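Week 2: Finishes and why they matter more than the timber
Notes by Raymonde MacPherson, Interiors and Furnishings, evening stream

I've typed these up a bit more fully than last week, as a few of you told me my handwriting on the board was a disgrace (fair enough).

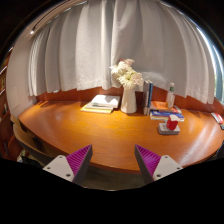

Gloss, satin, matt

When a client says they want "a nice warm wood", ask them about shine before you ask about species. Gloss throws light back at you in one strong patch and gives the colour a lot of depth. Satin spreads that patch out. Matt pretty much gets rid of it, and the colour goes a little greyer and flatter as a result. I've sat in meetings where two people argued for twenty minutes over walnut versus cherry and what they really disagreed on was sheen!

Gloss also shows every fingerprint, every ring and every wobble in your sanding. On a curved front you'll notice a flat spot straight away, as the reflection kinks where it should glide. Run your palm along it with your eyes shut before you put on the last coat. Your hand is better at this than you are.

The four finishes you need to know

Shellac. Lovely colour, quick to dry, easy to repair. Hates alcohol and hot mugs, so think twice before putting it anywhere near a kettle.

Oil. Soaks in and doesn't build much of a film. Forgiving for beginners, but somebody has to keep re-oiling it, and you should be frank with the client about that. Lay your oily rags out flat outside to dry. Do not scrunch them up in the bin. They can catch fire on their own and I'm not joking.

Polyurethane. Tough as old boots. Oil-based goes amber over the years, water-based stays clearer. A pain to patch, so you usually end up sanding the whole panel back.

Lacquer. Sprayed, fast, very smooth. You'll want a proper booth and a proper mask, and we'll only do this one in the workshop with me there.

Colour in the room

Colour your sample board, then take it to the actual room and leave it there overnight. Look at it in the morning, at lunch and under the lamps. Orange and red-brown tones get noticeably stronger under warm globes, and pale fabric nearby makes them look stronger again. I learnt this on the Multasstead job, where I'd approved a stain under the workshop fluoros and it came up like marmalade once it was in the lounge. We stripped 8 doors. I still think about it — mostly when I'm trying to fall asleep.

Reading

Cloutier, the chapter on film finishes (skip the bit on French polishing, we'll get to that in July). The Palton notes are in the green folder if you want the chemistry, but they're heavy going and I won't test you on them.

For next week

Bring two offcuts of the same timber, sanded to the same grit. Finish one in gloss and one in matt, write the product and number of coats on the back in pencil, and let them cure properly. Workshop's open if you need bench space, just put your name on the sheet by the door.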